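Section 4: Joining, levelling and looking after your Gruder 408 table

By now you should have both halves of your table standing on their own legs, with all the leg bolts finger tight and no tighter. If you've already gone round with the big spanner, please go round again and slacken them off before you read any further. We know it feels like undoing good work, but the legs need a little give while the two tops are being brought together, and they'll be tightened properly at step 11.

Set aside an afternoon if you can. The joining itself is quick, but the levelling has a way of stretching out, particularly in older houses, and it's much pleasanter done without an eye on the clock. A second pair of hands is needed for steps 3 to 5 and is good company for the rest.

What you'll need from the box
The bag marked 3225, which holds the joining plates, the short screws and the four wooden dowels
The flat spanner and the long hex key
The adjustable feet, if you didn't fit them in Section 3

What you'll need from your own cupboard
A spirit level, the longer the better
A cross-head screwdriver (a hand one, please – see the caution below)
A tape measure
A soft blanket or an old duvet
A pencil and a bit of card

Caution: Do not use a power driver on the screws in bag 3225. They are short and they go into the underside of the top, and a driver will happily strip the hole before you've had time to take your finger off the trigger.

Choosing where it will stand

The 408 is a long table once it's joined, and it doesn't like being dragged about afterwards, so please do your thinking now. Leave 70 cm clear behind any chair you mean to use. Less than that and you'll be shuffling in sideways every time, and if you're cutting out curtains or wrapping a great heap of birthday presents you'll soon be cross with it. If one long side is going against a wall, check the skirting board too. The legs are set in from the edge, so a normal skirting won't bother them, but a tall one with a deep moulding may hold the top away from the wall and leave a gap that pencils love to fall down.

Try to keep the table clear of radiators. A little warmth does no harm at all, but one end of the top sitting over a hot radiator all winter can pull the join out of line, and you'll be back at step 7 in April wondering what you did wrong.

Joining the two halves

1. Lay the blanket on the floor underneath where the join will be. If a plate or a screw is dropped, it will land softly and you won't have to hunt for it.

2. Find the plain edge on each half. These are the edges without the rounded corners, and they are the ones that meet in the middle. Run a finger along both and brush away any dust or crumbs of packing.

3. Push the dowels halfway into the holes in the plain edge of the left-hand half. They should go in with a firm press of the thumb. If one is stubborn, turn it as you push. Please don't reach for the hammer.

4. With one person at each end, lift the right-hand half very slightly and walk it in until the dowels meet their holes. Lift by the frame, never by the top.

5. Push the halves together slowly and evenly. If one side closes before the other, draw them apart a little and start again. Forcing a crooked join is the commonest way of cracking a dowel, and a cracked dowel is a nuisance to get out.

6. Crawl underneath with the joining plates. Hold each plate across the join so that its holes line up with the pilot holes, and start every screw by hand with a turn or two. Leave them all loose for now.

Note: There is a right way up for the plates. The stamped letter G faces the floor. If you can't see it when you're lying on your back looking up, the plate is the wrong way round, and the screws won't sit flush.

A joined table that has its back to a wall and a partition panel at its right-hand end, as you might find in a shared workroom, is just as easy to level as one in the middle of the floor, though you do have to be patient about reaching the far feet. Adjust those first, while you can still pull the table forward.

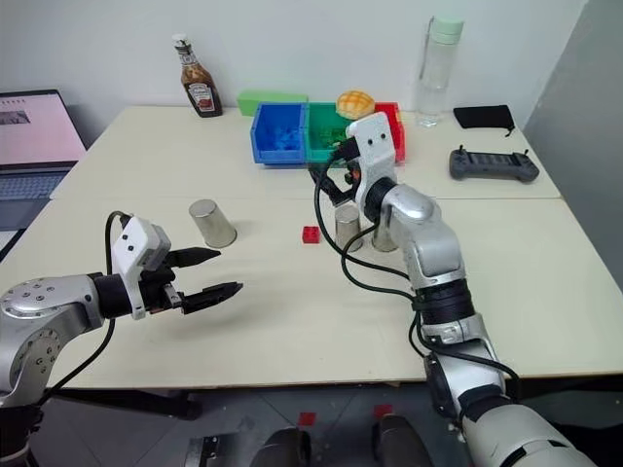
Raelene Ruddock wrote to us to say that she'd levelled hers back to front, doing the near feet first because they were easier to get at, and had then spent the whole evening chasing the bubble from one end of the top to the other. Her advice is to mark the top of each foot with a pencil line, so that you can tell how far you've turned it and find your way home again if you get lost. We think that's very sensible and we've been doing it ourselves ever since.

Levelling

7. Put the spirit level along the back edge, across the join, and look at the bubble. Turn the adjustable feet by hand: clockwise, looking down from above, to lower that corner, and the other way to raise it. A quarter turn at a time is plenty.

8. Do the same along the front edge, and then lay the level from front to back at each end. You'll probably find that putting one thing right puts another slightly wrong. That's quite usual, and it settles down after you've been round a second time.

9. Slide the bit of card over the join in both directions. If it catches, one half is sitting higher than the other. Raise the lower half at the feet nearest the middle until the card passes over without a bump.

10. Now tighten the screws in the joining plates. Work from the middle outwards, a little on each, and go back to the first when you've reached the last.

11. Tighten the leg bolts with the flat spanner. Firm is enough. Check the level once more afterwards, and if it has shifted, loosen the leg nearest the trouble, correct the foot, and tighten again.

12. Measure from the floor to the underside of the top at each corner and write the figures in the box at the back of this booklet. Floors do move, carpets squash down, and it's a comfort to have something to compare with a year from now.

Note for carpeted rooms: Do steps 7 to 9, then leave the table standing overnight with a few heavy books at each end before you go on to step 10. Thick carpet can take a surprisingly long time to finish sinking.

If you have the Tremanik extension leaf

The leaf is 972 mm long and fits on the left-hand end only. Join and level the main table first, exactly as above, and don't be tempted to do all three pieces in one go. The leaf hangs from its own brackets and takes its level from the table, so any error you leave in the main top will be carried along and will look twice as bad at the far end.

Caution: The leaf is meant for light things such as plates, papers, a lamp or a sewing basket. Do not sit on it, and do not let children climb on it. Do not clamp a vice or a mincer to its edge.

The Gostitz brackets supplied with older leaves will also fit, but they use the longer screws from their own packet. Please don't swap the two kinds over. The long screws will come through the main top, and there's no pleasant way of mending that.

Looking after the join

Wipe the top with a damp cloth and a drop of washing-up liquid, going along the join and never across it with a dripping sponge. If something is spilled over the middle, lift off what you can with kitchen paper straight away and press a dry cloth along the line for a minute or so. Tea is forgiving. Beetroot and wood stain are not, and we'd suggest an oilcloth if you expect either.

Every six months, go round the leg bolts with the spanner and try each of the joining screws with the screwdriver. Most won't move. If one turns freely and never bites, take it out, put a matchstick and a dab of wood glue in the hole, snap the matchstick off level, and put the screw back the next morning.

Should you need to take the table apart for a house move, work backwards from step 11. Keep the plates and screws together in their bag and tape it to the underside of one half – not inside a box of something else, where it will spend three years with the Christmas lights. Stand each half on its long edge in the van, with the blanket between them.

If anything is missing from bag 3225, quote that number when you order from the Probert spares counter, along with the letter printed on the label under the left-hand half. Loose dowels are sold in fours.

Section 5 deals with fitting the drawer and the cable tray. If you haven't bought either, you can go straight on to Section 6.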